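Kategorie: Kurzprosa / Technik

Am 15. April 2019 nahm ich den Setach in Betrieb. Lieferumfang laut Schein: zwei Arme, eine Kammer, eine Kleiderstange, ein Zugang zum Wartungsdienst von Olulon. Testdauer 33 Tage, danach Kauf oder Rücksendung nach Virnport. Mein Auftrag war ein Prüfbericht mit 1000 Wörtern, sachlich, ohne Wertung der Firma.

Das Handbuch trennte Greifen, Spannen und Aufhängen. Für bedruckten Stoff empfahl es die niedrigste Greifkraft. Ich stellte 16 ein, eine Einheit war nicht angegeben.
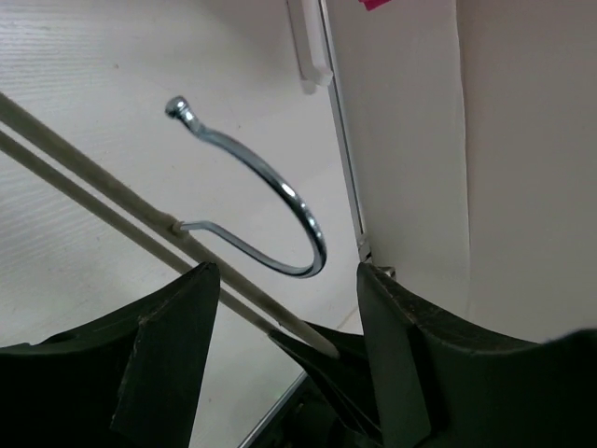
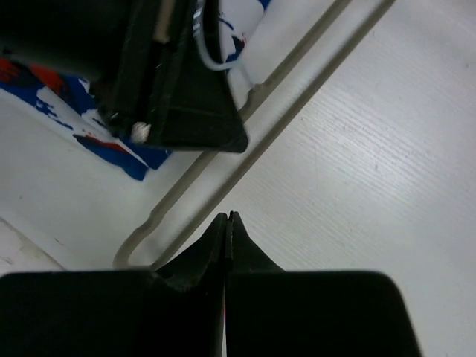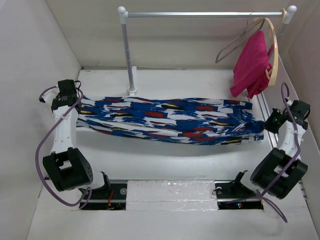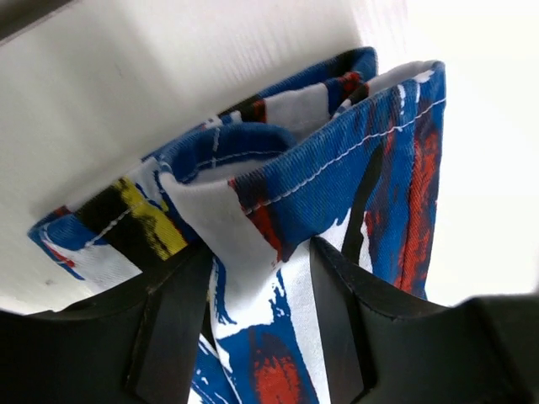

Gegen Abend schrieb das Gerät seine erste Meldung ins Protokoll: »Trägerin unbekannt.« Ich schlug den Code nach. Er stand nicht in der Liste. Der Wartungsdienst antwortete nach 70 Minuten, die Meldung sei der Firmware nicht bekannt, ich möge sie quittieren.

Ich quittierte. Sie kam wieder, diesmal mit einer Konfektionsgröße - es war die richtige. Die Wäsche stammte aus einem Karton, den ich seit Dezember nicht geöffnet hatte. Im Bericht vermerkte ich unter Abweichungen: Textausgabe fehlerhaft, Funktion nicht beeinträchtigt.

Die Rücksendung nach Virnport füllte ich aus, Feld für Feld, bis zum Grund. Dort gab es nur ein Auswahlmenü. Ich ließ das Formular offen und legte das nächste Stück in die Kammer. Hettiarachchi, so hieß die Steuersoftware, fragte nach der Greifkraft.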